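Speaker notes — Trokby project talk, reading group session
Version 10/20/22

Slot is long enough for all the slides if I do not stop on the related work. Speak slowly in the first part. Drink water before the results.

Slide 1. Title

Good morning, and thank you for the invitation. I will talk about how we choose the viewpoints for a simulated household robot, and what happened when we stopped choosing them by hand. The method is called Varma. The simulated homes come from our own set, which we call Trokby.

Slide 2. The problem

When we train a policy in simulation, we usually change the textures and the light. The place where the robot begins is changed much less. In our first version, every episode began in front of the target object, at a comfortable distance. The policy learned this distance very well. When we moved the start to another part of the room, the success rate fell, and for some weeks we thought that the gripper controller was broken.

(Say here that we lost most of July on this. People usually laugh.)

Slide 3. Rooms and views

Each Trokby home has more than one room, and the rooms are connected with doors. We wanted views that pass from one room to the next, with furniture that hides other furniture.
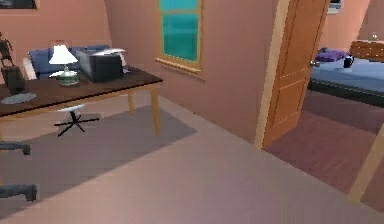 The start views are sampled over the whole floor plan. For every view we compute a score with two parts. The first part says how much of the target is hidden. The second part says how far the robot must travel before the target is in reach. Views with a very low score are too easy and we drop most of them. Views with a very high score are also dropped, because in many of them the target cannot be reached at all.

Please remember the word "score" — it comes back in slide 6.

Slide 4. What the policy receives

Go quickly here. The input is one color image and the joint positions. There is no depth and no map. The reviewers asked for a comparison with depth and we have it in the backup slides, number 13. If somebody asks, open it, otherwise leave it.

Slide 5. The close view

The same home is also rendered from near the hand. This view is where most of our trouble was. When the robot stands close to a wall, the image has large areas with nearly no texture, and the policy has little to hold on to.
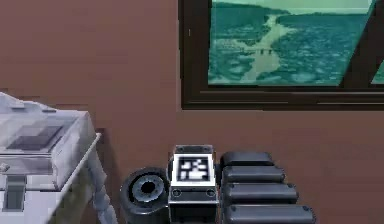

We tried first to fix this by making the render resolution higher. It cost us a lot of computing time and the result did not change much. Then we looked at the order of the training data, and this helped more. In Varma the easy starts come first, and the share of difficult starts grows slowly. The two views, far and near, always follow the same schedule. If only one of them becomes difficult, the policy begins to ignore it. We saw this in two separate runs before we believed it.

Pause. Ask if the schedule is clear. Draw the curve on the board if there is a board.

Slide 6. Results

We trained on 34 homes and kept 12 for the test. The baseline, Pusten, uses the same network and the same number of training steps, and only the start views are different. On the start positions close to the target, the two methods are almost equal, and I want to say this openly. The difference appears when the robot begins in another room. There Varma is clearly better, and it also makes fewer collisions with door frames.

The plot on the left is sorted by the score from slide 3. Point with the hand to the middle part. At the right end both curves go down together, and I do not have a good explanation for it.

Slide 7. What does not work

Glass and windows. The policy sometimes turns toward the outside landscape and stays there. We added a penalty for standing still and it became a little better, but then the robot moved too much near the table edges.

Small objects on a bed or a sofa are also difficult. I think the soft surfaces in our simulator are too simple, but we did not measure it yet.

Slide 8. Next steps

We are now preparing Jokby, a second set of homes with more narrow passages. The score will be learned from failures of earlier policies and no longer written by hand. The first runs are unstable, so no numbers today.

Slide 9. Thanks and questions

Leave this slide open during the discussion.

Likely questions:

Real robot? Not yet. The transfer is a separate work and I should not promise a date.

Why no map? We wanted to see how far the image alone can go. A map would probably help for the starts in another room.

Is the code available? The sampler yes, the homes after we clean the licenses of the furniture models.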